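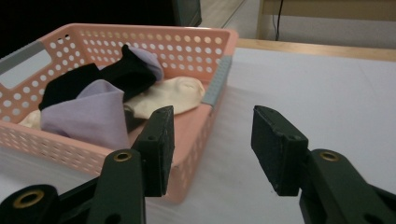
# Sorting and Storing Small Laundry: Interim Report

## 1. Background

Socks take up little space in a wash load but a large share of the time spent putting it away. Our project compares ways of holding clean socks between the dryer and the drawer. The work was done for the household systems course and covers 5 wash loads from a shared student apartment in Kadau.

## 2. Containers

Two containers were compared. The first was a deep fabric bin with a drawstring top, sold under the name Drilura. The second was a shallow rectangular plastic basket with round holes in its walls and a gray handle panel with a rectangular cut-out. Both were used on a white table under the same room lighting.

The fabric bin holds more. Its drawback is depth: socks at the bottom can't be seen without emptying it. In the shallow basket, most of a small pile is visible from above, although a dark sock lying across a lighter one can still hide part of it.

## 3. Method

Socks were dropped into the container unfolded. One group member then matched them into pairs while a second kept time. A trial ended when the last pair was folded or when 70 seconds had passed. Unmatched socks were set aside and logged by color.

Light shades were the main source of error. Cream and off-white socks were mixed up more often than any others, so the log sheet was changed after the second load to give each its own column. Lavender and black caused no errors.

## 4. Results so far

The shallow basket gave shorter times in four of the five loads. The exception was the largest load, where the pile rose above the walls and socks slid onto the table. Times for the fabric bin varied more between trials.

## 5. Remaining work

The test will be repeated in November with a divider fitted across the basket. Fold style will be kept fixed, as two methods were used in the first load and those times are not comparable.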